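Workshop notebook, Plellbridge
November, begun 8.15 in the morning

Continued from the previous page. The tub chairs from the Astosmont job are still the main work of this month. Two of them are finished in the workshop and wait for their feet. The other ones stay at the client's lounge, and we go to them there, as the client does not want the room to look half closed.

First the bench work, while I remember it.

Piping. The dark piping I cut last week was too stiff for the turn where the back comes down into the arm. I had skived it thin enough for a straight edge, but on the curve it stood up and made a small wave. I cut again, narrower, and took more from the flesh side. Now it lies down. I write it here so that I do not start with the thick strip again. The good strip is in the flat drawer, marked with chalk, and the bad strip I keep for testing stitches.

Thread. I am using the dark one from the second reel. The first reel has the same name on the label but it is a little more brown, you see it only in daylight near the door. Please do not mix them. I put the first reel on the high shelf.

Cushion. The client said the seats are too soft and that people sit too deep. I tried one cushion with a firmer core and kept the same soft wrap over it. The cover was then difficult to close. The zip ran, but I had to press with my knee on the foam, and this is not good for the corners of the cover. For the next one I take 5 mm from the underside of the core before wrapping. The shape at the front must stay round, so I do not touch the top edge.

Glue. The Drurham pot is almost empty. It is still usable, but it pulls threads when you lift the brush. New one is ordered. Until then only small repairs with it, no band work.

11.30, coffee, then the drive to Astosmont.

The lounge was warm when I arrived, and I opened the leather box only after a quarter of an hour, to let the material rest. The receptionist gave me a key for the service door, which I must return tomorrow. It is in the tin with the screws.

I worked on the chair beside the marble-topped table. It is a narrow place. The table has a metal edge and so has the chair at its base, and I do not want these two to meet. I put felt on the floor, lifted, turned a quarter, put down. It is better to turn a tub chair by the shell, low, with a flat hand, and never to pull at the piping. I have seen what happens when a cleaner moves a chair every evening by the piping: the stitches hold, but the leather beside them stretches, and after a year there is a little mouth along the seam.

What I check on each chair, in the order I like:

Rim. Go round slowly with both hands, one from each side, until they meet at the middle of the back. The fingers feel a hollow sooner than the eye sees it. If there is a hollow, the wadding has moved down, and this can be corrected from the inside without taking off the outside cover.

Inner back. Some soft folds are normal with this leather. They belong to the shape, because the hide has to go round a deep curve and the inside is shorter than the outside. I do not try to pull them away. A fold which has a sharp line at its bottom is another matter, this one I mark on the plan.

Cushion. Lift it, look under, clean the crumbs, put it back with the zip to the rear.

Base band. Wipe with a dry cloth first, then a slightly damp one, then dry again. No polish, it leaves white in the joint between the metal and the leather.

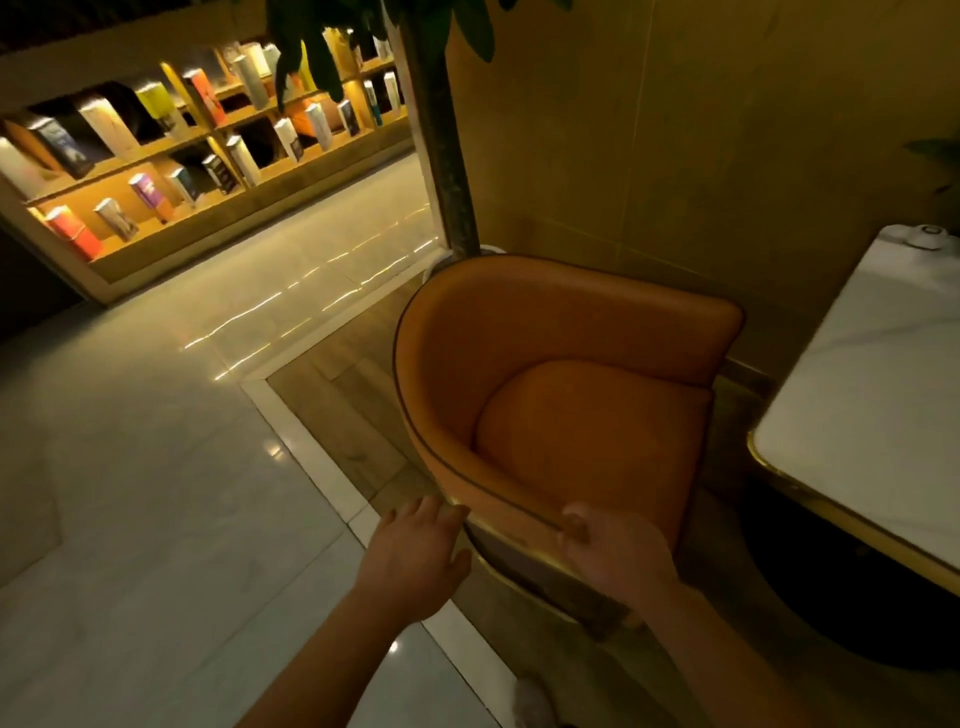
Javier read this page in the evening and wrote under it that he does not agree about the folds. In his opinion a fold should be steamed lightly in the first year, while the leather still moves, and after that it is too late and one only makes it shiny. He asks also that we try it on one of the two chairs in the workshop before anybody brings steam into the lounge.

My answer: agreed for the trial, on the chair nearest to the window, inner back only, with a cotton cloth between. I would keep the steamer at 30 cm and not closer. The orange is a lively colour and I am afraid of a dark patch more than of a fold. We can look at it together when it has rested for one night.

Other things from the visit, not in order.

The colour of the orange leather changes very much with the light in that lounge. With the mustard wall behind it the seat looks lighter than our sample, and I was worried for some minutes that we had used the wrong hide. I took the sample out and held it inside the back, in the shade, and there it was the same. So matching must be done at the same height and the same side of the chair, otherwise we will make mistakes.

The hide number for the order is 539. I write it large also on the inside of the cupboard door.

The client asked if the tables can stand closer to the chairs. I said I would rather leave a hand's width. A rounded corner is kind to the leather, but it is still metal.

For tomorrow: return the key. Cut the second core. Bring back the felt, I forgot it on the floor of the van and it has now sawdust on one side - brush it before it goes under anything. Ask Plellbridge Metals if they can send a short piece of the band for testing the cleaner.

Stopped at 18.10. Steamer is filled but not plugged in.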